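Grasp planner keeps going for the strap instead of the handle

wistex_shed
Shop build, month 5. The arm is bolted down, the hand closes when I tell it to, and I've been running it over a table of random stuff since March.
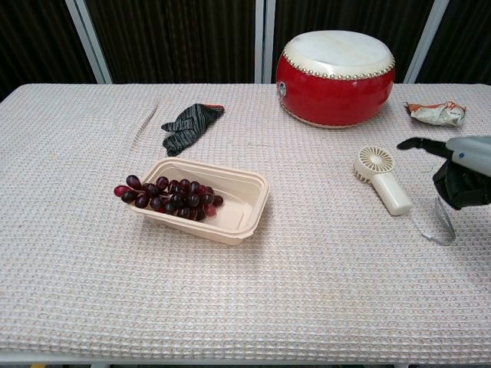

So my trouble is thin floppy things. Anything with a loop on it, the planner sees the loop as part of the object and picks a grasp point way out on the cord. The drum it leaves alone, too wide. Grapes I haven't dared yet! Log from last night has 300 tries and I'm still sorting them.

kramer891
Take the lanyard off the fan. Done.

wistex_shed
Well sure, but I want it to deal with lanyards — half the stuff in my house has one.

Lurdes Veloso
I'd look at the tablecloth first. That waffle texture is murder on cheap depth cameras, and mine did the same dumb thing until I put down plain gray felt. Which camera are you on?

kramer891
Disagree, texture helps stereo. Plain felt gives it nothing to match.

Lurdes Veloso
Depends on the sensor! Mine isn't stereo. Try both cloths, same objects, and compare.

imstead_joe
What I did was throw out any grasp region narrower than 6 mm before scoring. Crude, but it's one line in the config.

wistex_shed
Ooh, trying the width filter tonight (felt after that, if I can find any). Will post the log.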